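Gusis Household Sorting Study -- people wanted

Prutovbridge, starting in June
Posted May 10, 2019

We are looking for 27 people to come and put things into boxes, take them out again, and tell us whether it made any difference.

I should say at the start that I have my doubts. My name is at the bottom of this page and I will be running the sessions, so you may as well know what you are getting. For years now shops have been selling us coloured bins and telling us that a tidy house follows. Red for this, blue for that, a see-through one for whatever is left over. Gusis, who are paying for the study, would like to know if any of it is true. So would I, though I suspect we want different answers. They have agreed in writing that the results go out whatever they are. I would not have taken it on otherwise.

What you would be doing

You come to our room on Malinowski Street for two sessions. In each one you sit or stand at a table with plastic bins on it and a pile of ordinary household bits: handled things, tins, tubes, cables, jar lids, the sort of stuff that ends up in the drawer by the back door. You sort them. First you do it however you like. Then you do it by a rule we give you, which you are free to think is silly. Quite a few of the rules are silly. I wrote some of them and I wasn't trying very hard to be sensible.

After a tea break you are asked to find certain items again. We write down where you looked first. You will not be scored, and you will not be told at the end that you are a Visual Organiser or a Hidden Hoarder or any of that. If you want a personality type, there are magazines.

The second session is shorter and takes place in June as well. We ask the same questions and see what stuck. My guess is not much. I am willing to be wrong.

Who we want

Anyone over 18 who lives in or near Prutovbridge and has to find things at home. We are keen to hear from:

People who share a kitchen, garage or utility room with somebody who puts things away differently.
People who have bought a storage system and stopped using it.
People who have never bought one and don't see the point.
People who do use one and swear by it. We are short of you, and I will try to keep my eyebrows still.

You need to be able to lift a small plastic bin with things in it, with or without help. The table can be used from a chair. If you have trouble telling red from blue, please still apply and mention it on the form; the colour labels on these systems are exactly what I want to poke at, and the people who sell them seem to have forgotten that not everyone sees them the same way.

We can't take anyone who works for Gusis or for Bovska, who supplied the bins, or anyone who lives with such a person. Professional organisers are welcome to write to me but will not be included in the main group.

What you get

25 pounds for each session, paid on the day. You get it if you leave halfway through, too. Bus fare within the town is paid on top if you bring your ticket. Tea, coffee and plain biscuits. You don't get to keep a bin. I asked, and was offered a discount code to hand out, and I said no thank you.

What you won't get

A tidier home. I can't stress this enough, as two people have already rung up hoping we would come round. We will not come round. Nor will you get advice, a plan, a course or a certificate. If anyone contacts you claiming to be from the study and offers to sell you shelving, please let me know at once.

The materials

I have been asked why we use such dull objects. The sets that come with these storage products tend to be flattering: one toy, one brush, one ball, each a different shape and colour, so a child of three could sort them. Real drawers are full of things that look alike. So there are black items that differ only by a bit of label, and you will be asked to decide whether that counts as a difference. Some people in the trial run said of course it does. Others put the whole lot in together and went for their tea. Both are fine.

The bins themselves are shallow in the coloured versions and deeper in the clear one. I think this muddles the question, as you can't tell if people like the clear one for being clear or for being deep. Bovska don't make it any other way, so we are going to swap the bins about and ask you.

Your details

We keep your name and phone number until the last session is finished and then get rid of them. Your answers are kept under a number. Gusis see the answers and never the names. You may pull out at any point up to the writing of the report and have your answers taken out, no reason wanted.

How to apply

Pick up a form from the front desk at Malinowski Street, or send a letter or a note through the door with:

Your name and a daytime phone number
Whether mornings, afternoons or evenings suit you
How many people you live with
One thing you can never find

The last one is not a trick. It helps me choose what goes on the pile -- so far scissors are well ahead, with the tape measure behind them.

Places go to a mix of households and are not first come, first served, so there is no need to rush. If you hear nothing by the start of June, ring the desk and ask for me. I sometimes lose the forms. Yes, I know.

Maricica Tudose
Study lead, Household Sorting Study
Malinowski Street, Prutovbridge
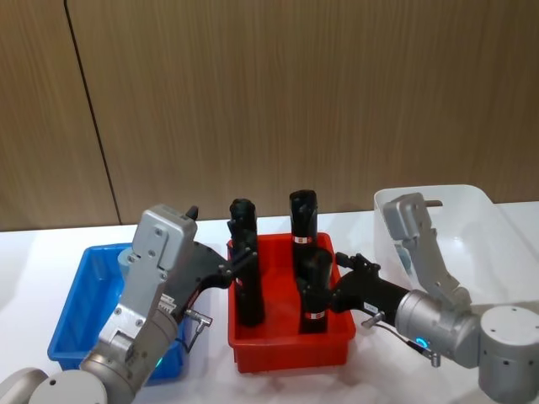
Blue, red and clear bins, with three black items in the red one.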